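Clarham Fitted Sheet, Full
Item 898

Clarham says this sheet stays put on mattresses up to 14 inches deep. We carry it, and we have our doubts. On a thick pillow-top the corners crept up by morning. On a plain mattress they held.

The label also promises "hotel softness" - whatever that means. It's a decent cotton blend, a bit stiff out of the package, and better after 3 washes. Skip the matching Leltari spray.

Returns accepted for 80 days, unwashed. Questions go to Itzel Bautista at the order desk.
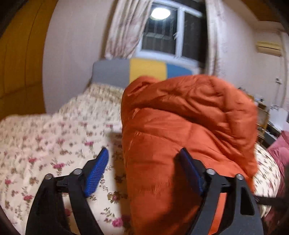 Cream floral sheet on a bed, with orange quilted piece.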